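Jobs > Casual and Part-time > Kitchen and Food

Home About us Our kitchen Work with us Contact

Kitchen bench assistant, part-time, at the Tultlow test kitchen

Kimaro is looking for one person to help in our test kitchen in Tultlow, beginning in September. The position is part-time and it suits a student, a parent with children at school, or someone who has worked in a café and would like calmer hours.

In our kitchen we try recipes for small households. Most of our readers live in a flat with a short bench, and they cook with a toaster oven and one or two pots. For this reason we also cook like this. A recipe is not printed before it was made at least 2 times by two different people, who do not speak to each other about it until the end.

The work of the assistant is mainly preparing and putting back. You will set out the plates, lids and trays before the cooks come in at 10 in the morning. You will wrap and unwrap food, label the containers, wipe the mats and the bench, wash up, and write in the bench book what was used. We have a dishwasher, but lids with knobs and everything made of glass are washed by hand and dried with a cloth.

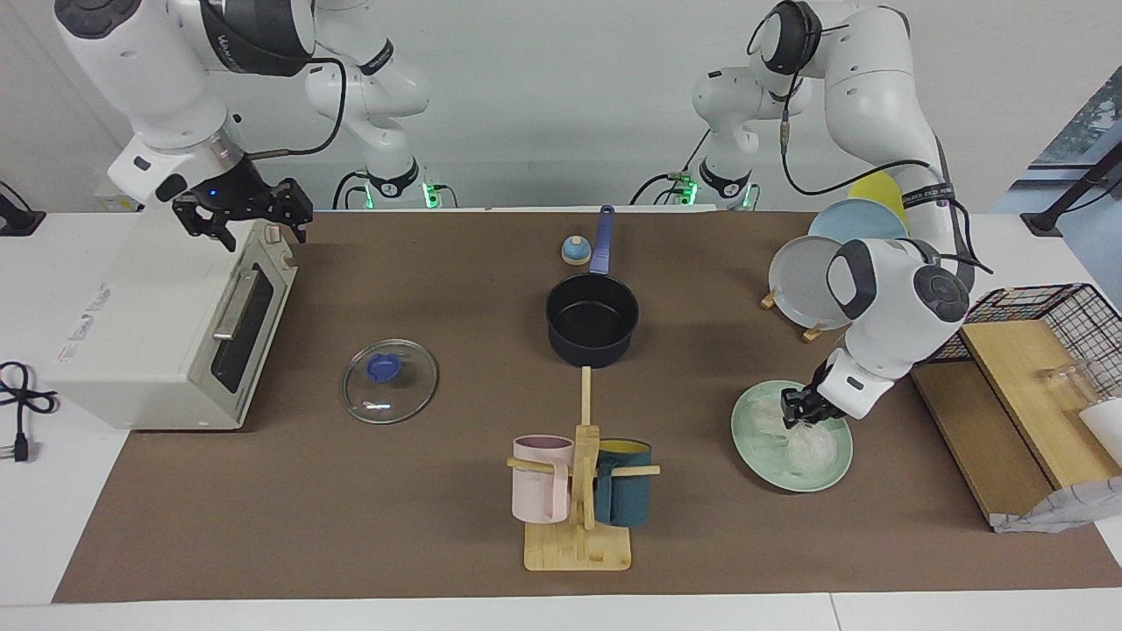
Toaster oven, glass pot lid and a pale green plate on the brown mat.

Our ovens are small and they stand on the bench mats. Before cleaning, you must take the plug out of the wall and wait until the door is cool. Crumbs go in the green bin together with the peelings. Plastic film and thin bags we collect separately, and we would be glad if the new colleague has ideas for using less of it. Last year we changed to beeswax wraps for cheese, and this worked well, but for dough we did not find a good solution yet.

What we ask from you:

- You can stand for a shift of four hours and lift a box of groceries.
- You are tidy, also when three people want something from you in the same moment.
- You read and write English well enough for labels. It must not be perfect, ours is not perfect either.
- You tell us about allergies before the first day. We work with nuts, eggs, wheat and sesame, and we cannot keep them out of the room.
- A food safety certificate is welcome. If you have none, we pay for the course.

What we offer: a written contract, paid breaks, an apron and suitable shoes, and lunch from whatever was cooked that day. Sometimes this is very nice and sometimes it is the third lentil loaf of the month. You may take leftovers home in your own container.

The kitchen is on the ground floor of the Sornau building, room 415 (the numbers in this building do not follow the floors, please do not take the stairs). There is a bicycle rack in the yard, and the bus stop is 100 metres from the gate. Parking in the street is difficult in the morning.

To apply, please send a short letter and your telephone number by email, with the words "bench assistant" in the subject line. A résumé is useful but you do not need a photo in it. Tell us which days are possible for you, and one dish you cook at home without looking at a recipe. We invite suitable persons for a paid trial shift, where you work beside our present assistant and can ask her everything.

We answer all letters, also when the answer is no.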